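Trandeo releases crawl comparison report for site owners

4 January 2019 — Trandeo has released version 2 of Fuvine, its site auditing tool, with a report that compares the links and structured data served to desktop and mobile crawlers. The update is available to all account holders at no extra charge.

Fuvine requests each page twice, once with a desktop user agent and once with a mobile one, then records differences in canonical tags, internal links, headings and schema markup. Pages are grouped by template, so a fault in a shared footer or menu is listed once. 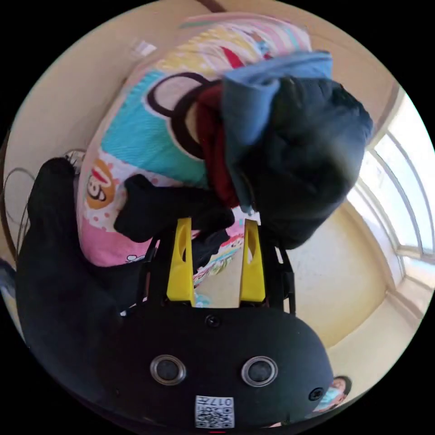 During testing, the tool processed 2219 pages across 74 sites. It found 487 pages where the mobile version carried fewer internal links than the desktop version, and 105 where structured data was missing from the mobile version altogether. Most of the missing markup came from separate mobile templates that had not been updated with the main site.

Reports can be exported as CSV or sent to Skesine, Trandeo's rank tracking service. Scheduled crawls obey robots.txt and can be limited by directory, depth or request rate. JavaScript rendering is off by default and counts as two requests per page.

Existing projects will be moved to the new version during January. Crawl history is kept, but custom filters must be saved again after the move.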